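How to clear and clean a marble bathroom counter (quick version)

Posted 2022-06-24 by Lwazi Kruger

Short one today. Got three emails asking how I do the bathroom counter at the Alton place, so this is it. Works for marble, and for most other stone tops too. Not for wood. If you have a laminate top you can be a lot rougher than this.

What you need

Two microfiber cloths, one for washing and one for drying
Dish soap, the plain kind with no citrus in it
Warm water, a bowl that holds 300 ml or so you don't drown the counter
Baking soda
An old toothbrush
A tray or a towel to put your stuff on

No vinegar. No lemon. No bathroom spray that says it kills limescale. Acid eats marble and leaves dull spots, and you can't wipe a dull spot off. I did that in February with a borrowed bottle of something and the ring is still there next to the soap dish.

Step 1. Take everything off

All of it. Soap, toothbrush cup, creams, hair ties, the bottle nobody has opened since you moved in. Put it on the towel on the floor or in the hallway. Don't shuffle things from the left side to the right side and wipe in between, it takes twice as long and you miss the back.

Start at the back corner, where the backsplash meets the wall. Tall skinny things end up there and fall over when you reach for something else. Lift them straight up, one hand on the item and the other flat on the counter so you're not leaning on the faucet.

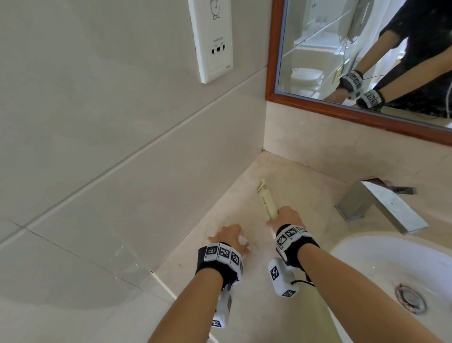 The back corner by the faucet. Smudges and one faint pink mark still to do.

Wipe the bottom of each thing as you lift it. Bottles leave rings becuase the bottom is sticky, and if you put a sticky bottle back on a clean counter you get the ring again by tomorrow.

Step 2. Dry wipe first

Dry cloth, back to front, sweep the hair and dust into your hand. Do not sweep it into the sink. Skip this and you'll be pushing wet hair around for the next ten minutes.

Step 3. Soap and water

A few drops of soap in the bowl. Cloth in, wring it out hard. Damp – not dripping. Wipe in long strokes along the backsplash, then the counter, then around the base of the faucet. Rinse the cloth, go over it once more with clean water. Soap film is what makes marble look cloudy, and most people leave it on.

Careful near the outlet. Well wrung cloth only, go around the plate and not over it. Never spray on that wall.

Step 4. The marks

Pink or brown marks are usually makeup, hair dye or just soap with color in it. Try soap and a fingertip first. If that does nothing, mix baking soda and water to a paste like toothpaste, dab it on, leave it under plastic wrap overnight, wipe off, rinse. Don't scrub it in, baking soda can scratch a polished top. Pale spots that feel rough are probably etching and no paste will fix those. You want a stone polishing powder. I use the Sirkholm one, the 125 g tub, and I'm not even halfway through it.

Step 5. Faucet and sink

Toothbrush around the base of the faucet and under the lever, that's where the gunk sits. Pull the stopper if yours comes out and do the rim. Then dry the chrome with the dry cloth right away or it spots. Same cloth for the mirror if it's still dry, but don't let water run down into a wood frame.

Step 6. Dry everything

Whole counter, even if it looks dry. Hard water leaves spots as it drys.

Step 7. Put back less

I keep 8 things out and the rest goes in a drawer or a box under the sink. Mine's a Kastetti box, any box is fine. Tall stuff against the backsplash but a finger's width off it so you can get a cloth behind. Anything that drips goes on a tray.

How often

Quick wipe daily, steps 1 to 7 once a week. Sealing is once a year for us. To test it, drop a little water on the stone and leave it ten minutes. If it beads you're ok. If it leaves a dark patch, time to seal – wait till the stone is fully dry first, overnight at least.

Next up is grout on the big wall tiles. Have to find my brush first.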